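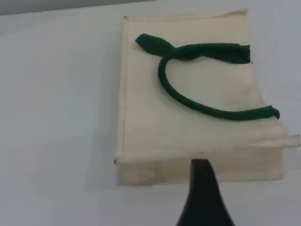 Fig. 4 - Sac Nerka en toile écrue, anse vert foncé.

4.2 Pliage du sac

1. Poser le sac à plat, anse sur le dessus.
2. Lisser la toile du fond vers l'ourlet.
3. Rabattre les soufflets - sans marquer le pli au fer.
4. Replier en deux dans la longueur.

Attention : ne pas tirer sur l'anse pour redresser la toile.
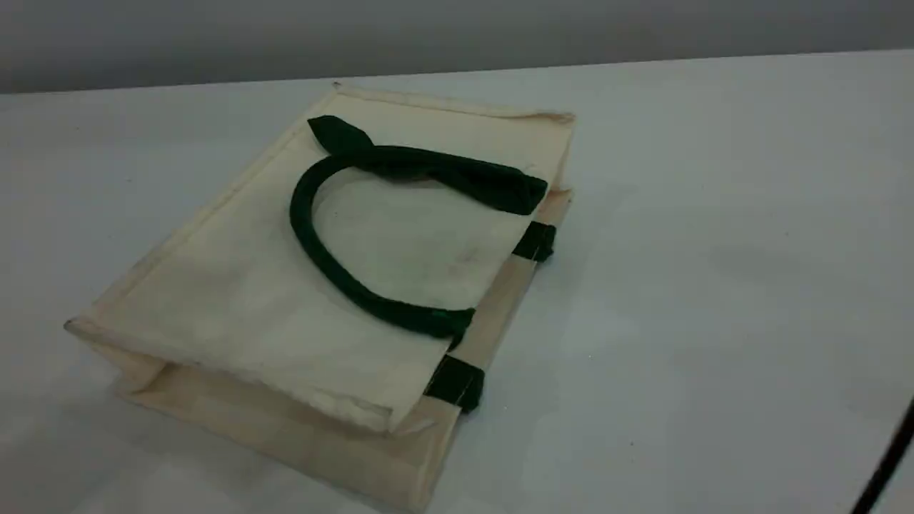
À quelle température laver le sac ?
À 40 °C au maximum, sur l'envers. Le séchage à plat demande plus de 5 heures.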